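트루라우 국제연맹, 경기 판정 규정 개정안 확정… 새 시즌부터 적용

[토드사이드=1월 11일] 트루라우(Trulau) 종목의 국제 경기를 관장하는 국제연맹은 토드사이드에서 열린 정기 이사회에서 경기 판정 및 이의 제기 절차에 관한 규정 개정안을 의결했다고 밝혔다. 개정안은 새 시즌 개막전부터 연맹이 주관하는 모든 국제 대회에 적용된다. 회원국 협회가 주관하는 국내 대회의 적용 여부는 각 협회가 정한다.

이번 개정은 지난해 11월 기술위원회가 제출한 검토 보고서를 근거로 한다. 보고서는 직전 시즌 국제 대회에서 접수된 이의 제기 83건을 대상으로 접수 시점, 처리 소요 시간, 판정 변경 여부, 제출 자료의 형식을 분석했다. 기술위원회는 이 가운데 13건에서 제출 기한의 기산점이 대회마다 다르게 해석되었다고 지적하고, 해당 조항의 문구를 통일할 것을 권고했다.

개정 규정에 따르면 이의 제기 기한은 전광판에 최종 점수가 표시된 시점부터 기산한다. 종전 규정은 '경기 종료 후'라고만 명시하여 주심의 종료 신호, 기록원의 서명, 공식 결과 공표 중 어느 시점을 기준으로 하는지가 분명하지 않았다. 전광판 장애가 발생한 경우에는 기록석이 결과를 구두로 고지한 시각을 기준으로 하며, 기록원은 그 시각을 경기 기록지에 기재하여야 한다.

이의 제기서는 지정 서식으로 제출하여야 하며, 팀 대표자 또는 사전에 등록된 대리인만 제출할 수 있다. 한 팀이 한 경기에서 제기할 수 있는 이의는 2건으로 제한된다. 이의가 인용된 경우 해당 건은 제한 횟수에 산입하지 않는다. 선수 자격 및 장비 적합성에 관한 이의는 경기 판정에 관한 이의와 구분하여 별도 절차로 처리한다.

영상 판독의 범위도 조정되었다. 기존에는 득점 여부와 경계선 판정에 한하여 판독이 허용되었으나, 앞으로는 시간 계측 오류와 선수 교체 위반도 판독 대상에 포함된다. 반칙의 경중에 관한 판단은 종전과 같이 주심의 재량에 속하며 판독 대상이 아니다. 판독 심판은 해당 경기에 참가하는 국가의 협회에 소속되지 않은 자로 배정한다.

판독에 사용되는 영상은 연맹이 승인한 장치로 촬영한 것에 한한다. 방송사 제작 영상은 연맹 승인 장치에 장애가 발생하고 그 사실이 기술 대표에 의해 확인된 경우에만 보조 자료로 사용할 수 있다. 관중 또는 팀 관계자가 촬영한 영상은 증거로 인정되지 않는다.
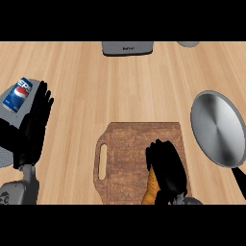
목재 상판 작업 공간의 시뮬레이션 화면. 도마 위에 로봇의 오른손이 놓여 있다.

판독 장치의 승인 기준은 규정 부속서에 수록된다. 부속서는 촬영 각도, 시각 동기화, 저장 형식, 보관 기간에 관한 요건을 정하고 있다. 대회 조직위원회는 개막 전 기술 점검에서 부속서 요건의 충족 여부를 확인받아야 하며, 점검 결과는 기술 대표가 서면으로 작성하여 연맹 사무국에 제출한다. 요건을 충족하지 못한 경기장에서는 영상 판독을 운영하지 않으며, 이 사실은 개막 전 팀 회의에서 참가팀에 고지된다.

계측 및 기록 시스템의 공급사로는 카넥스(Carnex)가 선정되었다. 계약 기간은 2개 시즌이다. 카넥스는 경기 시계, 기록석 단말, 전광판 연동 장비를 공급하고 대회 기간 중 현장 기술 인력을 배치한다. 경기 데이터의 소유권은 연맹에 귀속되며, 공급사는 연맹의 서면 동의 없이 이를 제삼자에게 제공할 수 없다.

심판 교육 과정도 개정 규정에 맞추어 변경된다. 국제 심판 자격을 보유한 자는 새 시즌 첫 배정 이전에 보수 교육을 이수하여야 한다. 교육은 온라인 강의와 실기 평가로 구성되며, 실기 평가는 천(Cheon) 훈련센터에서 실시한다. 보수 교육을 이수하지 않은 심판은 자격이 유지되더라도 국제 대회에 배정되지 않는다. 신규 자격 취득 과정에는 판독 실습과 기록지 작성 과목이 추가된다.

이사회는 이의 심사 기구의 구성에 관한 조항도 함께 의결했다. 대회별 심사 패널은 기술 대표, 심판 대표, 그리고 연맹이 지명하는 독립 위원으로 구성한다. 패널 위원은 심사 대상 경기와 이해관계가 있는 경우 스스로 회피하여야 하며, 이 경우 연맹 사무국이 사전에 작성한 예비 명단에서 대체 위원을 지명한다. 패널의 결정은 서면으로 통지하고 결정 이유를 기재한다. 결정에 불복하는 팀은 연맹 항소위원회에 항소할 수 있다. 항소의 제기는 대회 일정의 진행을 정지시키지 않는다.

이의 제기에 수반되는 예치금 제도는 유지된다. 예치금은 이의가 인용된 경우 전액 반환되며, 기각된 경우 연맹의 심판 양성 재원으로 귀속된다. 이의를 심사 개시 전에 철회한 팀에도 예치금을 반환한다. 예치금의 금액과 납부 방법은 대회별 요강에 명시한다.

개정 규정은 시행일 이전에 개최된 경기에 소급하여 적용되지 않는다. 현재 계류 중인 이의 및 항소 사건은 종전 규정에 따라 처리한다. 시행일 이전에 예선이 시작되고 시행일 이후에 본선이 열리는 대회의 경우, 예선과 본선 모두 종전 규정을 적용한다.

회원국 협회는 개정 규정의 자국어 번역본을 작성하여 연맹 사무국에 제출할 수 있다. 번역본과 원문 사이에 해석상 차이가 있는 경우에는 영어 원문이 우선한다. 규정 전문, 부속서, 신구 조문 대비표 및 이의 제기 지정 서식은 연맹 홈페이지의 규정 자료실에 게시된다. 조문 해석에 관한 질의는 소속 협회를 통하여 서면으로 접수하며, 회신 내용은 모든 회원국 협회에 공유된다.

보도 관련 문의: 트루라우 국제연맹 사무국 홍보팀(토드사이드)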